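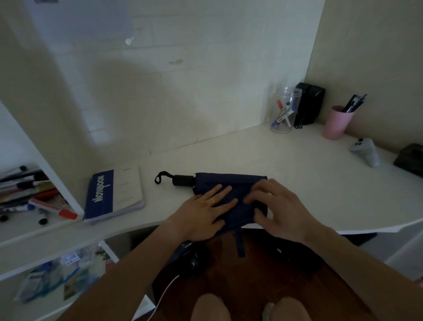
From: Efua Kyei
To: Callitz household list
Date: Sunday, June 26, 2022
Subject: Re: compact umbrellas, folding of

Akosua Mahama wrote:
> Mine goes back in its sleeve about one time in 12. The rest
> of the year it lives in my bag like a dead bat. Does anyone
> have a method, or do I buy another?

Akosua,

Don't buy another. I've had mine since September and it still shuts.

Lay it on a desk, handle to the left, and smooth the cloth with a flat hand. Pull each panel out from between the ribs and lay them all over the same way. Then roll, tightly, and do up the strap before you let go. I have let go. You start again.

Let it dry first, whatever Manel says. He put his away wet and it smelt of pond until Easter.

As for the sleeve, I lost mine on the 205 bus and haven't missed it.

Efua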